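Accueil > Projets soutenus > Automatisation en restauration collective > Rapports d'avancement

Rapport d'avancement intermédiaire
Projet Hitden : automatisation du poste plonge, cuisine centrale Sikder
Destinataire : Fonds Wulov
Rédaction : Tania Khan (coordination technique), Nuwan Kumarasinghe (organisation du travail)
Date : 4 juillet 2022

1. Objet et périmètre

Le présent rapport couvre la deuxième tranche de la convention. Celle-ci porte sur l'étude d'un poste à deux préhenseurs pour la manipulation de la vaisselle en bac, et sur les conséquences de ce poste pour l'équipe de plonge. Les travaux se sont déroulés intégralement en simulation. Aucun matériel n'a été installé sur le site de Sikder à ce stade ; l'installation relève de la troisième tranche.

Le modèle numérique reprend une cuve unique et son égouttoir rainuré, un robinet fixe et un plan de travail périphérique. La vaisselle est introduite avec des restes alimentaires, conformément à la demande des agents, qui avaient signalé que le tri des restes représente la partie la plus pénible du poste.

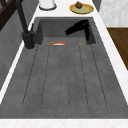

Le passage de la cuve à l'égouttoir reste l'opération la plus sensible. Le rebord avant impose au préhenseur une trajectoire relevée, et toute assiette saisie trop bas vient en butée. Le planificateur Zindel a été modifié en conséquence : la hauteur de dégagement est désormais calculée à partir du diamètre de l'assiette et non plus fixée par défaut.

2. Résultats de la tranche

La campagne a comporté 3 000 séquences simulées, dont 1 000 avec restes alimentaires présents sur l'assiette. Le taux de saisie correcte atteint 94 % sur l'ensemble. Les échecs se concentrent sur trois configurations :
- assiette plaquée contre une paroi de la cuve ;
- aliment dépassant du bord de l'assiette au point de prise ;
- petit récipient transparent posé à proximité de l'assiette.

La troisième configuration n'avait pas été prévue au cahier des charges. Elle a été ajoutée à la demande de l'équipe du soir, qui reçoit en fin de service des plateaux non triés. Le récipient transparent est mal localisé par la chaîne de perception et le second doigt du préhenseur s'en approche à une distance inférieure au seuil retenu. Un lot de 300 séquences a été réservé à ce cas pour la suite des essais.
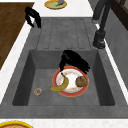
3. Effets sur l'organisation du travail

Les entretiens ont été conduits par Nuwan Kumarasinghe auprès des agents des deux équipes. Les points suivants en ressortent.

Le poste actuel combine quatre tâches : vidage des restes, trempage, rinçage, rangement en casier. L'automatisation envisagée porte sur les deux premières. Le rinçage et le rangement demeurent manuels, de même que le contrôle visuel. Les agents demandent que ce contrôle soit reconnu comme une tâche à part entière dans la fiche de poste, et qu'un temps lui soit affecté.

La réduction des flexions au-dessus de la cuve est accueillie favorablement. En revanche, l'équipe du matin craint une cadence imposée par la machine. Il a été convenu que le poste fonctionnera par lots, déclenchés par l'agent, et que la commande d'arrêt sera accessible depuis l'égouttoir.

La question de la rotation n'est pas réglée. Les agents affectés à la plonge alternent aujourd'hui avec la préparation froide ; la direction de Sikder souhaite un référent fixe pour le poste automatisé. Les agents consultés y sont majoritairement opposés. Une proposition écrite est attendue de la direction.

4. Variantes de scène

Les scènes d'essai font varier le contenu de la cuve, l'orientation de l'évier et l'encombrement du plan de travail. L'éclairage est resté uniforme pendant toute la tranche, ce qui limite la portée des résultats de perception. Des conditions plus contrastées seront introduites avant tout essai physique.
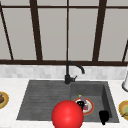 Figure 3. Scène simulée, cuve à droite de l'égouttoir : assiette à bord rouge orangé avec aubergine.

5. Écarts et suite

Le calendrier est tenu pour la simulation. L'étude d'implantation a pris du retard, les relevés de la zone plonge ayant dû être repris après le déplacement d'une arrivée d'eau. Le budget de la tranche n'est pas dépassé ; le reliquat sur la ligne « calcul » est proposé en report sur la ligne « formation des agents », sous réserve de l'accord du Fonds.

Actions à engager :
- reprise du module de perception pour les récipients transparents (T. Khan) ;
- rédaction du projet de fiche de poste avec les deux équipes (N. Kumarasinghe) ;
- transmission au Fonds du relevé d'implantation corrigé ;
- décision de Sikder sur la rotation, préalable au lancement de la troisième tranche.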